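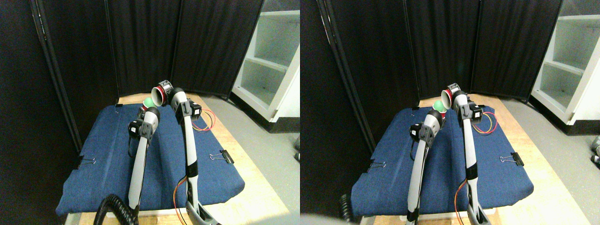 写这篇评测的起因是九月要交下一年度的设备计划。我们组用 Dritarell 双臂套件做桌面操作，已经用过一个完整的保修期，采购那边希望有一份书面意见，说明要不要再买一套。内部版本附了报价单和合同条款，这里把价格去掉，其余基本照搬，给正在做同类预算的人参考。

先说结论：可以买，但不要只按套件的报价立项。套件本身占我们总支出的 60%，剩下的钱花在桌子、围挡、线材、备件和工时上，而第一版预算里这些几乎都没有写。

## 我们用它做什么

Wernstead 的操作组不大，主要做双臂配合的小件任务：一只手拿容器，一只手拿小球或小块，两边凑到一起，放进去、倒出来、递过去。物件都轻，杯子、小球、布片这一类，负载从来不是瓶颈。对我们来说重要的是两条臂能伸到同一块区域里，靠得很近的时候彼此不碍事，另外末端的动作要足够平顺，适合长时间遥操作。

所以下面的评价只对这种用途负责。要搬重物、要做精密装配的，请看别的产品。

## 机械臂本体

臂身细长，这是我们选它的主要理由。杯口和小球要凑到一起时，两个末端之间剩下的空间很小，臂粗一点就会先碰到对方的腕部。之前借用过另一款协作臂，做同样的动作必须把姿态绕得很别扭，操作员半天就累了。换成 Dritarell 之后这方面的抱怨少了很多。

关节电机的外壳是突出来的方块，装在臂的上段时会占掉一部分侧向空间。看产品图不觉得，实际规划轨迹时要把它算进碰撞模型，厂家给的简化模型在这个位置偏小。Dilruba Weerakoon 重新量过尺寸，改了模型文件，之后误碰才降下来。如果你们组里没有人能做这件事，请在预算里留出外包的工时。

重复定位的表现够用。每天开机后第一次回零偶尔会有一点偏差，再回一次就正常。我们把“回零两遍”写进了开机步骤，没有再深究。

夹爪是这套东西里比较弱的部分。夹软杯子没有问题，夹小球时对指面的磨损很敏感，指面一旧，球就容易滑。指面属于耗材，厂家却把它列在“选配附件”里，单独报价，单独发货。建议下单时一次买够。

## 线材

两条臂的外部走线都要用户自己处理。电机线和附加传感器的线从关节旁边绕出来，留短了会在极限位置被扯住，留长了会甩到工作面上，扫到物件。说明书里关于走线的内容只有一页，图也很小。

我们的做法是在上部关节旁边留一个松的线圈，臂全伸时刚好不受力，然后在关节两侧固定。底座附近的细线另外走。这样做不美观，好处是断了一根可以单独换，不用拆整束。波纹管只用在靠近底座的那一段，往上就太硬了，会影响运动。

备用线束建议买 2 套。原装线束的交货期是 6 周，Batista 作为代理商没有现货，我们第一次断线时就等了这么久，期间只能单臂工作。后来 Teodoro Alvarado 按原装的线序自己做了一套，能用，但接头的压接质量不如原装，只作应急。

## 桌子和工作面

第一版预算里写的是“利用现有桌子”。现有的桌子是浅色木桌，承重没有问题，问题在台面：硬，滑，而且反光。杯子一掉就弹，小球一掉就滚到地上去，捡球的时间比做任务的时间还长。

后来加了一块蓝色的软垫板，表面是类似牛仔布的织物，用黑色长尾夹夹住两侧。费用很低，效果在整个改造里排第一。球落在上面滚不远，夹爪碰到桌面时也有缓冲，操作员敢把手压得更低。

两点提醒：

- 布面要绷紧。有褶皱的地方，小球会停在褶子里，夹爪从侧面进去时容易把布一起夹起来。
- 夹子要放在臂扫不到的位置。银色的手柄翘着，臂低位横移时会挂上。我们挂过一次，没有造成损坏，但整块板被拖歪，当天上午的标定作废了。

颜色也值得想一下。我们选蓝色是因为常用物件以绿色和白色为主，在蓝底上容易分开。如果你们的物件是蓝的，当然要换。先定物件再定台面，顺序反过来会多花一次钱。

## 围挡

围挡是申请预算时最难解释的一项。财务的同事问过，机器人为什么需要窗帘。我的书面答复是：背景里有人走动、有光线变化，图像就不一致，后面的处理成本会高过布料的价格。这个答复被接受了。

用的是黑色布帘，挂在立杆撑起的架子上。布要选厚一些、哑光的，便宜的化纤布在灯下会发亮，我们退过一批。长度要足够，短了会从下面漏光。架子建议买可以调高度的，我们的灯后来换过位置，固定高度的架子就得全部重来。

没有做成全封闭。开口一侧留给人员进出和放料，旁边能看到灰色地面和白色的格架，对我们的任务没有影响。要求更严的项目应该把这一侧也围上，布料和立杆按全周长算，不要像我们一样按三面算完再补。

还有一件事容易漏：黑布吸光，围上以后桌面会明显变暗，照明要跟着加。灯具的钱不多，但如果要请电工拉线，人工可能比灯贵。

## 相机

相机是 Miltier 的双目型号，两个镜头左右分开，视差用来估计杯口和球的相对位置。它和 Dritarell 不是同一家，驱动要自己对接。Ludger Steinbach 做这部分用掉的时间比计划多出一倍，主要耗在时间同步上。

用起来的问题在遮挡。两条臂都从靠近镜头的一侧伸过去，电机外壳很容易挡住后面的物件，有时左边的镜头看得到球在尖端旁边，右边看过去位置关系就变了。这跟相机质量无关，是安装位置决定的。采购时不要在支架上省钱，要买能调角度、能锁死的那种，最好在付款前先用纸箱和木棍搭一个等比例的模型，看一看会挡掉哪里。我们没有搭，支架买了两次。

## 安装与验收

Batista 派来的工程师 Halfdan Norðdahl 负责安装。他的工作范围按合同只到“单臂通电、可运动”为止，双臂之间的坐标标定不包含在内。他私下帮我们做了一遍，很负责，但这不应该依靠个人的好意。合同里请写清楚：

1. 双臂共同坐标系的标定由谁完成，误差如何验收。
2. 急停是否同时切断两条臂。
3. 软件升级之后，原有的标定是否仍然有效，失效时由谁重做。
4. 培训几个人，是否包含日后新人的培训。

第二条我们是在验收当天才发现有问题的。两条臂出厂时各带一个急停，互不联动，按下左边的，右边继续动。改成联动需要另购一个模块，还要改接线。这笔钱不大，可是走补充采购的流程花的时间很长，那段时间里设备只能在两个人同时在场时使用。

## 保修和售后

整机保修 12 个月，从发货日起算，不从验收日起算。我们的设备到货后等场地等了很久，这部分时间就白白过去了。场地没有准备好之前不要催发货，这是我个人最后悔的一条。

保修期内报修过关节异响，厂家寄来替换关节，没有争执，沟通用邮件，回复一般隔一天。说明书的中文版有几处参数与英文版不一致，以英文版为准，他们承认了，到现在还没有更正。

过保之后可以续约，续约价格按套件原价的比例收，对使用频率低的组不划算。我的建议是不续，把同样的钱放到备件里：夹爪指面、线束、一个备用关节。

## 预算表应该有哪些行

下面是给明年用的模板，按我们实际花钱的类别列。金额各单位差别太大，这里不写。

| 类别 | 第一版是否列入 | 说明 |
|---|---|---|
| 双臂套件 | 是 | 含控制器和原装夹爪 |
| 急停联动模块 | 否 | 下单时一并购买 |
| 备用线束 | 否 | 按交货期提前备好 |
| 夹爪指面 | 否 | 耗材，每年都要有 |
| 相机与支架 | 部分 | 支架当时漏列 |
| 工作面软垫板 | 否 | 费用低，布面要定期更换 |
| 布帘、立杆、照明 | 否 | 按全周长估算 |
| 标定与驱动对接工时 | 否 | 内部人员也要计入 |
| 运输和场地准备 | 是 | 低估 |

工时这一行最容易被删掉，理由通常是“人反正在这里”。Heriberto Ledesma 审计划时坚持保留，我同意他的意见。人用在接线和标定上，就没有用在项目上，年底对进度的时候总要有个交代。

## 还有没有别的选择

评估时看过更便宜的方案，用教学级的小臂拼两条。价格差距很大，做演示足够。试用的那几天里，它们在伸展姿态下末端会下垂，要两边对准一个杯口，得反复补偿。如果任务只是单臂抓放，我会选便宜的那种，把省下来的钱花在相机上。

也看过带底盘的整机双臂机器人。功能多，我们用不到，而且占地大，原来的房间放不下围挡。

租赁同样问过。Batista 提供按月租，押金高，损坏认定的条款写得含糊，没有谈下去。短期项目可以再问一次，请他们把“正常磨损”写明包含哪些部件。

## 购买建议

适合的情况：任务是轻小物件的双臂配合，组里至少有一个人能改模型、能看驱动代码，场地已经空出来，灯和电都到位。

不太适合的情况：希望开箱即用，或者预算只够买套件本身。后一种情况宁可推迟一年，也不要先买回来放着，保修期不等人。

第二套我们计划按同样的型号买，夹爪另配，暂时还没有选定。软垫板和布帘沿用现在的做法，立杆换成可调的。供货方仍然是 Batista，前提是合同里把标定写进去。报价有效期到月底，补充意见请在 4月14日 之前发给我，逾期的放到下一轮。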